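Drulberg Ridge Race: Frequently Asked Questions

How long is the course?
The full course is 140 km with 2829 m of climbing. It starts in Homstead and finishes at the Corrigan sports ground. The high point is Zolitden Pass, at 1814 m.

When does it start?
Monday, 4:00 a.m. Bib pickup closes the evening before. There is no pickup at the start line.

Is there a cutoff?
Yes. Runners must leave the Zolitden Pass checkpoint within 20 hours of the start. Anyone later is driven to Corrigan and listed as DNF.

What gear is required?
Headlamp with spare batteries, waterproof jacket with hood, survival blanket, whistle, and one liter of water capacity. Gear is checked at Homstead and again at the pass.

Are poles allowed?
Yes, except on the first paved section. Poles carried at the start must be carried to the finish.

How are times recorded?
By a chip on the bib. Splits are posted after each checkpoint reports in.
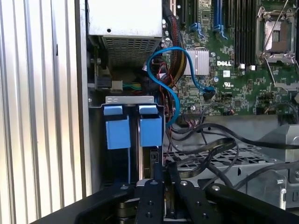
One runner wrote to us that the splits for the pass came through well after she had finished, and asked whether the printed results could be corrected. They can, until the end of May.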